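Present: Mervin Girard (chair), Karla Varela, Raymonde Chan, Hendrik Masilela, and Amrit Gosselin by phone from the Drotness site. Notes by Raymonde, who asks everybody to please read them through before the next one and shout if she has put words in your mouth.

We started a little after 2 p.m. because the line to Drotness kept dropping. Amrit called back on his own cell and we could hear him fine from then on, apart from a forklift.

## Last meeting's notes

Accepted, with one fix from Karla. She had asked for the spare gripper parts to be priced separately from the grippers themselves, and the old notes ran the two together. They have been pulled apart now, and the rest of the afternoon went more easily for it.

## Where the hand-held work stands

Hendrik went through the box and tray work for the benefit of Amrit, who hasn't been in the room since we moved the big table. We are still on small loose goods: dolls, little figures, trinkets, soft packets, the sort of thing Grisari gets in mixed cartons and would dearly love to stop sorting by hand. The operators hold a gripper in each hand and work over the tray, and Hendrik thinks the handling has become a good deal smoother over the past few weeks. He gave most of the credit to the operators and a bit to the white cloth, which he was against when Karla first brought it in. (Karla would like that on the record. It is on the record!)

His main worry is the cardboard. We've been using whatever boxes come to hand, and they get tired. The flaps lift, the corners tear, and then a jaw that ought to slide down along the inside of a wall catches on something and the operator has to back off and try again. Mervin wondered whether a torn box is exactly what Grisari has on its own floor, in which case we ought to be practicing on torn boxes. Hendrik agreed up to a point, but he would like to choose when we have a bad box and when we have a good one, and at present the box chooses for us.

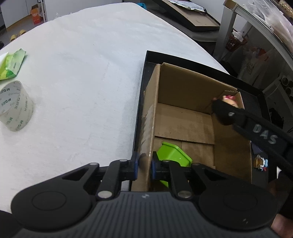
*Work at the box wall: one jaw outside, one inside, with the second gripper reaching over from the right.*

Karla raised the matter of room to move. With both grippers over one box the housings are close together, and anybody with long forearms ends up with an elbow out to the side. She has tried turning the box within the tray and says it helps with the near corners and makes the far ones worse. Amrit suggested a lower-walled box. We all liked that, and then Hendrik pointed out that Grisari's cartons aren't low-walled and we went around that one for a while. In the end we settled on keeping the ordinary cartons for the main work and having a few shallow ones for teaching new operators, who find the walls discouraging in their first days.

**Agreed:** Karla to order a bundle of plain cartons in the current size, plus a small number of shallow ones. She'll take it out of ordinary supplies and doesn't need to come back to us about it.

## Grippers: how many and from whom

By far the longest item, and I've tried to be fair to all sides.

Mervin opened by saying that we have put off buying for long enough. The pair we use every day is holding up, but if either one goes down the whole table stops and everyone goes to make coffee. He proposed ordering four more of the same pattern from Hiebert, enough for a second working pair and a pair on the shelf.

Karla was in favor of a second pair and less sure about the pair on the shelf. Her feeling is that equipment on a shelf gets raided for screws, and by the time you want it you have a very expensive box of parts. She would sooner buy the second pair now, put the rest of the money into proper spares, and look again once the Prorside trial has told us something. Amrit was with her on the spares but pointed out that Drotness will want a pair of its own sooner or later, and Hiebert has been slow with small orders. If we ask for everything in one go, we stand one place in line. If we ask twice we stand in it twice.

Hendrik asked, reasonably, if we were certain we wanted the same pattern. He has used it more than any of us and he likes it, but he has a short list of complaints:

- The finger pads are good on hard plastic and he has doubts about them on very thin film. He'd like to try a softer pad before we commit to a drawer full of the present ones.
- The pivot pins need checking more often than we check them.
- The body is wide. Fine over an open tray, less fine inside a carton (see Karla's elbows).

Nobody felt the list was a reason to change supplier. A different pattern would mean that our old recordings and our new ones no longer match, and Mervin was very firm on this point; he said it twice, the second time with his glasses off. Raymonde asked whether a narrower body from Hiebert, with the same fingers and the same opening, would count as the same pattern or a different one. We didn't know. Hendrik will ask them.

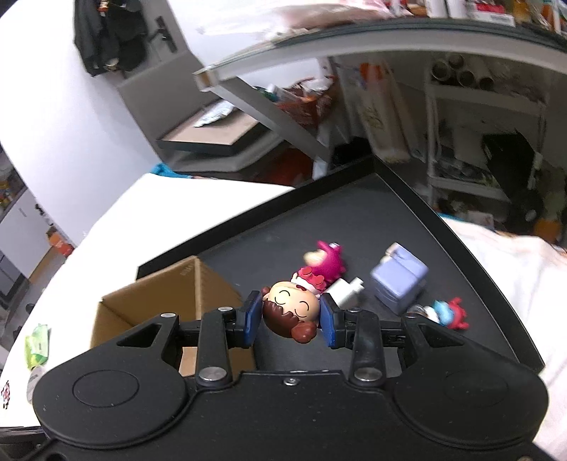 On small figures with a big head and not much body, Hendrik would like us to agree on a habit and stick to it. Some operators close on the head, some turn the figure first and take it by the middle. Both are allowed under our present instructions, and he doesn't want to forbid either, only to have it noted which one was used. Karla said her people would put up with one more tick box if it replaced an old one, so the column for cloth color, which has said "white" all the way down since it was added, will go.

Back to the order. After a good deal of friendly talk we found that we weren't as far apart as we had sounded. The four will be ordered together, with delivery split if Hiebert will allow it, and one pair will go directly to Drotness when it arrives. That way nothing sits on a shelf waiting to be robbed, and Amrit can lend us a gripper back if we're ever stuck. Amrit said he would, and then said he would want it in writing that we'd return it. Noted, Amrit.

**Agreed:** Mervin to request a firm quote for four grippers, same fingers and opening as now, with split delivery. Hendrik to ask about the narrower body first, so that the answer is in hand before the quote is signed.

## Spares and small equipment

Karla had prices ready, bless her, which saved us an hour.

| Item | Price | Decision |
|---|---|---|
| Spares kit (pads, pins, screws) | $423 | Buy now |
| Second large tray with raised rim | $157 | Buy now |
| Soft pads, trial set | Waiting on supplier | Hendrik to chase |
| Fresh table covering | From supplies | Karla to sort out |

The spares kit went through without any argument. Mervin asked if the tray could wait and got a very quick no from both Karla and Hendrik. With a second tray one can be laid out while the other is in use, and at the moment an operator stands there holding two grippers while somebody hunts about for the next lot of toys. Amrit has had a second tray at Drotness from the start and couldn't believe we hadn't.

Raymonde would like everyone to remember that the small equipment line had roughly $1,000 left in it when we sat down. The kit and the tray fit within it, but there's not enough afterward for a surprise, so please, no surprises. If you see something you need, tell her before you tell the supplier. The grippers come out of the Prorside equipment money and don't touch this line at all, which she explained once for Hendrik and again for the phone.

**Agreed:** Raymonde to place both orders this week.

## Arms for the Prorside trial

We didn't get as far as we hoped. Mervin had wanted to talk about lease or purchase for the arms that will eventually carry these same fingers, and he had brought a folder. Amrit's view is that leasing suits us better for the first stretch, as we may well find that the arm we like on paper can't get down into a Grisari carton without knocking the wall flat. Karla asked what happens under a lease if we drill our own mounting holes, and there was a silence on both ends of the phone.

Hendrik made a plea for deciding on the bench before deciding on the arms. He would like whichever bench we buy to stand at the height of the present table, since all our instructions were written standing at it. Mervin thought the bench would be the cheap part. Karla, who bought the last one, told him he was in for a shock.

We also touched on who looks after the arms once they're here. Amrit has had the most practice with that kind of maintenance and is willing, provided somebody on this side learns it alongside him. Karla put her hand up for it. Very welcome news, and Mervin will find out what training would cost before we count on it.

**Agreed:** lease or purchase held over. Mervin will send the folder around ahead of time, with the lease terms on mounting marked up. Hendrik to measure the table.

## Anything else

Karla asked that the crumpled packets be kept in the mix even when they look past it. Two of them were nearly thrown out last week by somebody tidying up with the best intentions. A box with a clear label would fix it, and she will make one.

Amrit mentioned that Drotness can take visitors any Sunday, when the floor is quiet, and that seeing their layout might help us with the bench. Hendrik and Karla will go. Mervin would like to but has grandchildren that day.

Next meeting once the Hiebert quote is in, and in February at the latest. Raymonde to send the time around. Amrit to call in on his cell from the start, please.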